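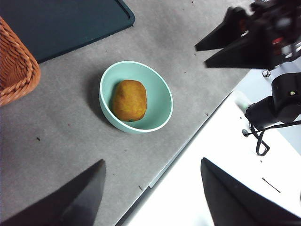
Print this page | E-mail this page

Unit 4: State Visits, Official Visits and Working Visits

Course handout. Read before the seminar. Readings are on the unit page.

4.1 Terminology

Visits by foreign leaders are graded. The grade determines who issues the invitation, who meets the aircraft, whether there is a guard of honour, where the visitor sleeps and who pays for it. Usage varies between capitals, but four categories cover most practice:

State visit. Made by a head of state at the formal invitation of another head of state. Full ceremonial, including a banquet and an exchange of honours where the host's system permits it.

Official visit. Made by a head of government, or by a head of state without the full ceremonial program. The invitation normally comes from the host government.

Working visit. Business only. Ceremonial is reduced to a greeting and a joint media appearance. The host may cover accommodation for a small core party.

Private visit. No invitation is required. The host's obligations are limited to security and to such courtesies as it chooses to extend.

Students often treat "state visit" as a generic term for any trip by a president. In assessed work this will be marked as an error. A prime minister in a constitutional monarchy is not a head of state and does not, in the strict sense, make a state visit. Where a governor-general travels abroad on behalf of the sovereign, the host's practice governs the label, and you should cite the program document.

4.2 The invitation

An invitation at state level is rarely issued cold. Soundings are taken through the resident ambassador, and the formal letter goes out once acceptance is assured. Schwerdtfeger calls this the "closed question" stage: the text of the letter is settled before it is signed, and a refusal after signature is a diplomatic incident in its own right.

Three points for the exam:

(a) An announcement is made simultaneously in both capitals, at an agreed time of day.
(b) A postponement is not a withdrawal. The wording of the postponement notice usually leaves the original invitation standing.
(c) Parliament has no general role in approving an invitation. It may have a role in the program, for example where an address to both chambers is proposed. Permission for an address is a matter for the presiding officers and is separate from the executive's invitation.

4.3 The program

The program is negotiated by an advance party and recorded in a minute-by-minute schedule. Toivonen separates its contents into the fixed and the movable. Fixed items include the arrival ceremony, the wreath-laying, the call on the head of state and the banquet. Movable items include the bilateral meeting, the media conference, site visits and the spouse's program.

The order of fixed items carries meaning. In a system with separate heads of state and government, a call on the head of state ahead of political talks places the visit on a state footing. If talks and a media conference come first, the call is more easily read as a courtesy. Pathirana disputes this and argues that sequence mostly reflects flight times and the availability of venues. Both positions are defensible. Do not assert either without evidence from the schedule.

4.4 Media conferences

The joint media conference is the least controlled part of a visit. Standard format is two opening statements followed by a set number of questions, commonly two from each travelling press corps. Remarks on the domestic politics of the host country are the recurrent difficulty. The convention of non-interference applies in principle, but there is no sanction beyond a cool response, and hosts generally prefer to let a remark pass than to repeat it in a rebuttal.

4.5 Security and public order

The host is responsible for the protection of the visitor. Relevant obligations arise under customary international law and, for listed categories, under treaty. Armed protection officers accompanying the visitor operate only with host consent, and the terms are set out in an exchange of notes.

Protest is lawful in most host states and must be reconciled with protection duties. Exclusion zones, helicopter transfers and the relocation of events away from the capital are the usual measures. Relocation reduces policing demand in the centre but transfers cost to regional forces, which may seek reimbursement.

4.6 Seminar exercise

Work in groups of up to 7. The Jerutgate file contains a draft program for a working visit in July, with correspondence between the advance party and the host's protocol office. Prepare a note of no more than 1,000 words which:

- identifies the items inconsistent with the stated grade of visit
- proposes a revised order of events
- drafts the announcement for release in both capitals

Koskela's chapter on downgraded visits is the main source. Ahonen's reply is optional but useful on costs.

Last updated: July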